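Tornby Wood Grain Textures

Version 6
Maintained by the Verkholm surface library group

Overview

Tornby is a set of 300 tileable wood textures for use in renderers, product configurators and print mockups. Each texture comes with a color map, a roughness map, a normal map and a small text file of settings. The set covers 21 species. Oak, pine and cherry have the most entries; the less common species have only a few each.

The textures were made from flat scans of planed boards. No texture was generated from another, and no board appears twice under different names.

Contents

color/ — base color, 8-bit, sRGB
rough/ — roughness, 8-bit, linear
normal/ — tangent space normals, 16-bit, green channel up
meta/ — one text file per texture: species, cut, finish, tile width
index.csv — one row per texture, same fields as meta/

File names follow the pattern species_cut_finish_number. The cut field is one of plain, quarter or rift. The finish field is one of raw, oil or lacquer. Stained boards are filed under lacquer with the stain name in the notes field.

Scale

Tile width is given in centimeters and refers to the long side of the texture. It should be set before anything else. Most complaints about grain that looks too coarse or too fine come from loading the maps at the default scale of the host program. Quarter-cut boards tolerate scaling errors better than plain-cut ones, where the arches in the grain give the size away.

Color

Scans were balanced against a gray card and converted through a profile built with Kollár, the in-house calibration tool. Cherry and the warmer stains sit close to the edge of sRGB. They can look too orange under warm lights, and lowering saturation in the material is preferred to editing the color map. 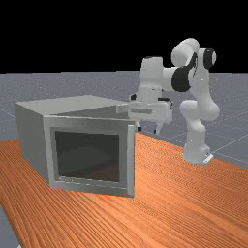 Grain direction runs along the U axis in all files. If the streaks need to cross a surface at an angle, rotate the UVs and leave the maps alone; rotating a normal map as a bitmap gives wrong shading.

Known issues

Rift-cut ash has a visible seam at grazing angles. 86 textures still carry the roughness values from version 5, which read slightly too glossy under a single hard light. They are marked old_rough in index.csv. Two pine entries have the species field in lower case, and scripts that match on case will skip them.

License

Free for commercial and personal use. Redistribution of the maps as a texture pack requires written permission from Rudetti, which holds the rights to the scans.

Changes

Version 6 — adds rift cuts, moves normals to 16-bit, drops the preview sheets.
Version 5 — new roughness maps for oak.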